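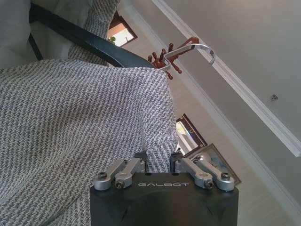 Natby Throws is a small set of notes on folding and hanging blankets in a living room. Most entries cover one throw and the seat it belongs to. The gray-and-white herringbone draped over the black chair frame is the usual starting point, with its folds hanging loose and the edge uneven. Each entry gives the throw, the seat and the finished fold.

2 min read

Contents

- `throws/`: 22 entries, one per throw
- `seats/`: 11 entries, chairs and sofas
- `folds.md`: names used for folds

Fringed throws are not covered yet and are planned for September. Fold names follow the Erard list, with 2 changes noted in `folds.md`.

Last updated Jul 30, 2024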